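A morning with Hazel Pruitt, who paints flowers and never quite puts anything away

2020-02-16

Hazel Pruitt has the kettle on before I have found the bell. She is 74, though she tells me so with an air of faint disbelief, and she has lived in the same upstairs flat on Holley Lane for 33 years. "Mind the third stair," she calls down, "it's got opinions." Up I go, minding it, and there she is in a cardigan with paint on both cuffs, holding out a plate of shortbread before I have got my coat off.

I had come to talk about her flowers. If you have been to the Surnik tea rooms in the last few years you'll have sat under one of them, and very likely wondered, as I did, who made those soft, slightly lopsided bouquets in their glassy vases. Hazel took up painting at 70. Before that she did alterations and curtains from home, and before that she worked at the counter of a haberdasher's which closed so long ago that she has to stop and think what stands there now (a phone shop, we decide, after some discussion).

"I'd always looked at flowers," she says. "I'd hemmed enough of them! Curtains with roses, cushions with peonies, you name it. Then my friend Domenica Wallner started going to a class and she didn't want to walk home in the dark by herself, so I went along for the company. She gave it up by October. I was still there with my brushes the next spring."

The class was run by Aiman Liew, and she speaks of him with great fondness. It was he who told her to stop copying photographs and put down the colours she liked, whether or not they grew that way. "I said to him, leaves aren't gold, Aiman. And he said, well, are you going to tell them or shall I? So I did them gold, and I've done them gold a good many times since."

There is no studio. There is a kitchen table, which is for eating, and there is the bedroom, which seems to be for everything else - sewing, sorting, wrapping, and spreading out whatever needs a good look before it is dealt with. The bed is the biggest flat surface in the flat and she sees no sense in wasting it. 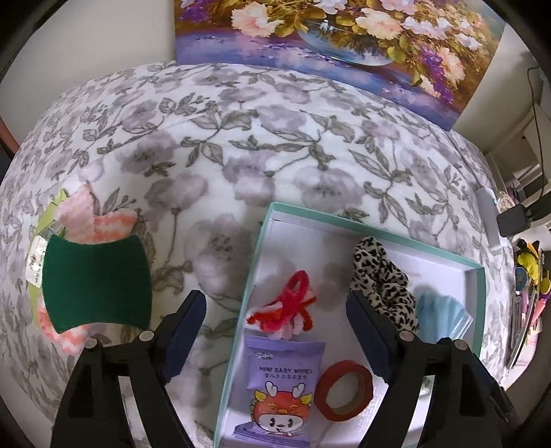 "My mother would have had a fit," Hazel says. "Bed made by seven, corners folded, not so much as a handkerchief left out. And I did it her way for years and years. But I like to see my things. If I put a bit of felt in a drawer, that's the last anyone hears of it. If it's out on the covers I'll think, oh yes, I was going to do something with you."

She likes flowers on the bedding too, as big as she can get them, and will not hear a word about plain white. Her niece, Hidayah Tuhumury, once gave her a very smart plain set for her birthday. It is kept for visitors. "It's beautiful cotton, I'm not saying it isn't, but I lay there feeling as if I'd been admitted."

And what happens at night, I ask, when a person needs to get in? She laughs so much at this that she has to put her tea down. "It all goes in a box, or it goes on the chair, or I sleep on one side. I'm not a large woman."

She has kept a notebook of her paintings from the start, and last week she wrote in number 124. Most have been given away, to neighbours, to the surgery, to Azlan Nasution who mends her bicycle and won't take money for it. She has hung on to a few. I ask how she chooses which, and she goes quiet and passes me the shortbread again.

"The ones where I remember the afternoon," she says at last. "Some of them I couldn't tell you a thing about, I just know I did them. But with others I know what was on the wireless and what I had for my tea. I couldn't let those go to the surgery, could I?"

Her next one is to be tulips, for Domenica, who has asked for red and has been told she may get purple.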